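4.2 What stays behind on a pale surface

The second strand of the Zakside study looks at the small stuff: crumbs, flecks, specks and smears, the leavings that gather on a flat surface between one wipe and the next. We came to it rather late. The first plan was to record only objects that a person would pick up and put away, and anything smaller was to be lumped together as "dirt". By the second Tuesday it was plain that this would not do. The people in our households talked about crumbs far more than they talked about cups, and they talked about them with real feeling!

We therefore went back through the full set of 1768 surface records and pulled out every one in which the annotators had noted loose bits or marks. From these we drew 600 for close reading, 200 from each of the three sites (Zakside, Kedia and Akow). Each record was read twice, by different people, and differences were talked through until both readers were content with the wording. The coding sheet was adapted from one kept by Benjelloun for an earlier study of shared kitchens, with the food categories taken out.

Three terms are used below. A fleck is a loose-looking bit that is longer than it is wide. A speck is anything smaller, with no clear shape of its own. A smudge is a change of tone with soft edges. None of the three says what the thing is made of, and we were strict about this. Readers very much wanted to write "crumb" or "seed" or "bit of thread", and in the early rounds they often did, but two readers looking at the same dark mark would name it differently nearly every time. Shape and tone they could agree on. Figure 7 is typical of the records that taught us this.

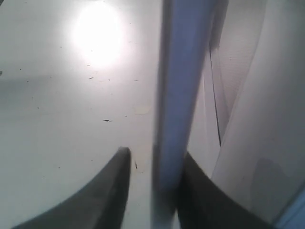
Figure 7. Flecks, specks and a faint yellowish smudge on a pale grey surface, with glare at upper left. Source: project image set, Zakside.

The dark fleck a little left of the middle was marked by both readers straight away, and so was the thinner speck higher up, close under the bright patch. The yellowish smudge is a different matter. It differs only slightly from the grey around it, and one reader passed over it completely on the first go. We found this pattern again and again across the sample, and it is one of the most pleasing results of the whole exercise: dark bits are found at once, pale smudges are found on the second reading or by the second reader. Anyone who has wiped down a light worktop in the evening and met it again at breakfast will know the feeling.

Glare deserves a paragraph to itself. On matt surfaces in soft light the two readers agreed well. Where a lamp or window threw a bright patch, agreement fell, and it fell mostly inside the patch and along its soft edge. We now ask readers to treat the glare as a region with no evidence either way – they are not to write "clear" there, only "not readable". This one change to the sheet settled more arguments than any other, and we would warmly recommend it to others doing this sort of work.

A further question is how small is too small. Figure 7 has a sprinkling of dots fainter than the two dark marks, and there is no natural point at which to stop. Our first sheet asked for a full count. Readers hated it, and the counts were poor. Leonidas Stamatopoulos suggested replacing the count with a plain three-step scale (none, a few, many), to be filled in after the named marks had been dealt with. The revised sheet was much quicker to use and the second readings came out far closer to the first.

We also asked householders to look at a set of the records and say whether they would clean the surface shown. The answers were wonderfully varied. Some would wipe for a single fleck. Others wanted something they could feel under the hand, and said that looking was no use to them at all. Several made the point that a pale surface is harder to live with than a patterned one, as it shows everything dark, and two who had patterned worktops admitted that they cleaned by the clock for exactly that reason. We return to touch in Section 4.4, where the records were paired with short interviews held at the sink.

Last updated: August
Filed under: Household studies / Surfaces and tidying / Working papers
Contact the Zakside project office | © The authors | Back to top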